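Rainwater Use at the Groston School Garden
Final report, Environmental Science project

3. Method

We wanted to find out if the garden at Groston could be watered from the roof of the tool shed instead of the tap. The shed drains into one downspout. We connected it to a Zivar barrel that holds 300 liters and wrote down the level each morning for 21 days in April. Tap use was read from the meter by the gate.

Three beds were planted with the same Turkema bean seeds. Bed A got rainwater, bed B got tap water and bed C got half of each. All beds were watered at 7:30 a.m. Plastic cups are easy to find and cheap, so we chose them for measuring small amounts by hand.
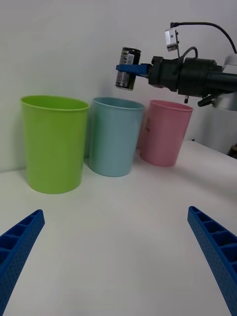 According to Nartey, the garden supply store that gave us advice, a single barrel would run dry in the first warm week and we should plan for a second one. They were partly right. The barrel was empty on two mornings, both near the end of the test.

4. Results

The roof gave us 900 liters in total. Bean plants in beds A and C came up on day 10, and bed B was one day later. We do not think one day is enough to say that rainwater is better. Leaf color was the same in all beds.

The meter readings for the first week had to be left out because the hose at the gate was leaking.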